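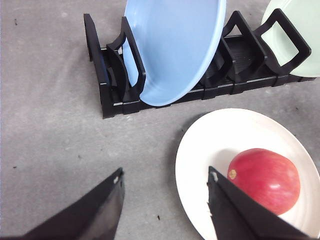 Plates in the rack

Picot bind-off eating all my yarn – help?

loopylarkspur
Posted Mar 6, 2021
Hi all! I'm on the home stretch of my Vernosus shawl (the crescent one with the eyelet bands) and I've hit the picot edge. I started it last night feeling very smug with what looked like plenty of yarn left, and now I'm not even halfway across and the ball is the size of a walnut. The yarn is Drinonero sport in the dark plum and I bought it back in December, so the chances of matching the dye lot are slim to none. The pattern says cast on 2, bind off 4, all the way along. Do I rip back and do a plain edge? Do I find a contrast color? I really, really love the little points and I've been dreaming about them since I cast on. Talk me down, please.

stitchwitch_oh
Oh no, I've been there! Picots are such yarn hogs. My vote is to space them out. Bind off 6 between points instead of 4 and you'll still have a pretty edge, just fewer teeth. I did that on a baby blanket and it looked like I meant it all along.

purlgrump
I'm going to be the bad guy and say rip it. Picots on top of eyelets is too much going on at once if you ask me. A nice stretchy plain bind-off would let the lace do the talking, and you'd be blocking it by tomorrow.

loopylarkspur
Too much going on?? Purlgrump, you wound me. I want ALL the frills! 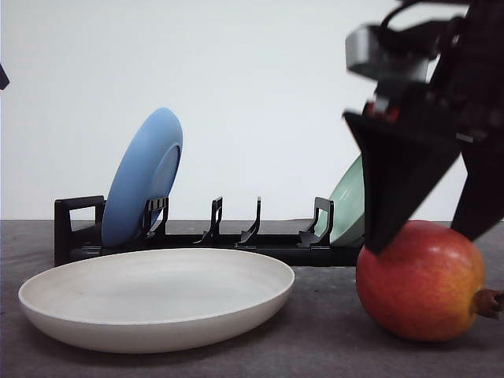 Re: Picot bind-off eating all my yarn – contrast color?

mossandmohair
Contrast, contrast, contrast! Rip back only the edge you've done and start over in something that pops. I finished mine with a leftover skein of Raudsepp fingering in a gray green and I get stopped in the grocery store every time I wear it. If your contrast is thinner than the main yarn, go up a needle size for the edge or it'll pull in and the shawl will curl up at you like a potato chip.

stitchwitch_oh
I'd be careful with a light color next to that plum, though. Dark reds and purples can bleed when you soak them. Swatch both together, give it a bath with a splash of vinegar, and see what happens before you commit.

mossandmohair
The vinegar thing gets repeated all over but I've never seen it do a bit of good on yarn that's already dyed. Cool water and a color catcher sheet is what I use. I agree about the swatch though!

stitchwitch_oh
Well, my grandmother swore by it, so we'll have to agree to disagree, lol.

loopylarkspur
OK, I went and dug through the stash bins and found 15 grams of a dusty blue that might be the one.

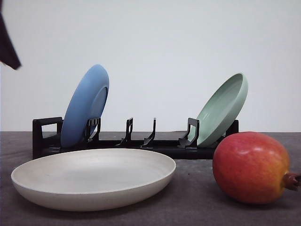 I also found two sock yarns I forgot I owned and a sleeve with no sweater, so that was the rest of my morning gone. The blue is a hair thinner than the plum, so I'll try the bigger needle. Is 15 grams going to be enough for the whole edge, do you think?

countrycables
Weigh it as you go! Knit 9 picots, put the ball back on the scale, and see how much went. Then you can work out how many you have left to do and you'll know for sure before you're in trouble again. I do this for every edging now, after I ran out two inches from the end of a wedding shawl (I cried, then I ate cake).

purlgrump
Sensible advice from countrycables. I still say plain edge.

countrycables
Is anyone else going to the yarn swap in Birnthorpe, by the way? I have a bag of purple odds and ends that I'd love to see go to a good home.

loopylarkspur
Ooh, I might be! Save me anything plummy. Update on the shawl: I ripped out the plum picots, put a lifeline in first like a grown-up, and did a swatch with both colors. It's had its soak and the water stayed clear.

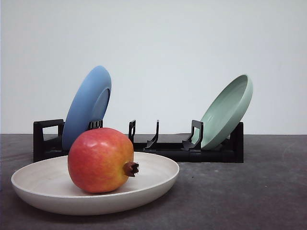
The swatch is pinned out on a towel and the blue points look so crisp already, I keep going back in to poke at them. I used cool water and no vinegar, sorry stitchwitch. Starting the real edge tonight with the scale right beside me.

stitchwitch_oh
Forgiven, if you post a picture of the finished edge!

purlgrump
Fine, I'd like to see it too.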